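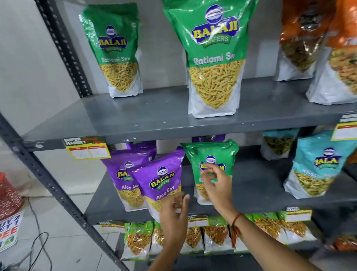
Faustine Gautier wrote in to say she had run her first roll in upside down and got a long strip of blank labels, so could we please put the loading part first. Done!

Section 2. Loading and first print

1. Press the side catch on the Tasex label printer and lift the lid all the way up.
2. Drop the roll in with the labels facing up. The loose end should come toward you.
3. Slide both guides in until they just touch the roll – snug is fine, tight will jam it.
4. Close the lid and hold the FEED button for 3 seconds. One blank label comes out and the light turns green.

Note: A full roll goes a long way. The print head is good for more than 4,000 labels before it needs a wipe.

5. Type in a product name, weight and price, then press PRINT. Your first shelf label!

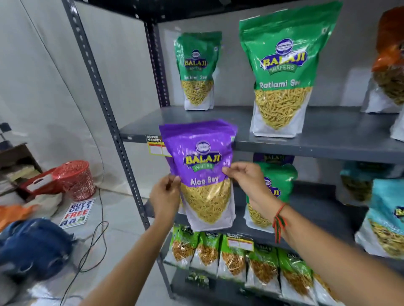
6. If the text looks pale, open Settings, choose Darkness and go up one notch at a time. We love the 90 setting for small print – prices come out lovely and crisp.
7. Save the layout under a short name so you can call it up again.

Caution: The print head gets hot. Turn the printer off and let it cool before you clean it.

We use cookies to remember your language. Accept | Settings

© Tasex | Contact us | Back to top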